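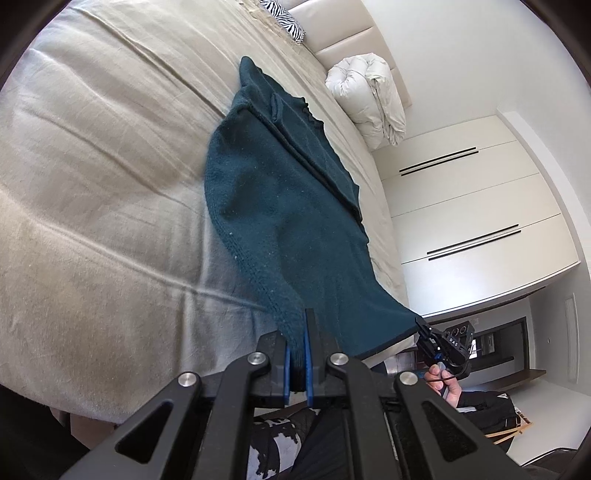
Duas garras seguram a barra de uma camisola de malha.

As boas regras de quem ensina robôs a dobrar roupa

Sabias que um robô não nasce a saber dobrar uma camisola? Pois é, tem de aprender, tal como tu aprendeste a apertar os atacadores! No projeto Estel, as pessoas pegam em garras de mão e fazem elas próprias o trabalho, devagarinho, para o robô ter bons exemplos para imitar. E, para os exemplos serem mesmo bons, há regras.

Regra 1: pegar com jeitinho
A malha é macia e estica muito — se puxarmos com força, fica deformada. Fecha-se a garra só o necessário.

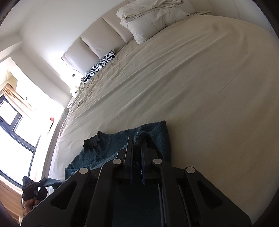 Uma garra aperta a malha e, à esquerda, a manga está esticada.

Regra 2: dedos longe das pontas
As mãos ficam no punho da garra, nunca entre as pinças. Um dedo entalado dói (e bem!), mesmo quando a garra é pequenina.

Regra 3: repetir com calma
O Rafail Konstantinidis, que treina a equipa, pede 20 repetições de cada dobra e depois uma pausa, com um copo de água e as mãos a descansar.
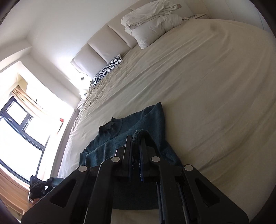

Experimenta em casa
Pede a um adulto duas molas da roupa grandes e tenta dobrar uma camisola só com elas, sem lhe tocar com os dedos. Começa pelas mangas!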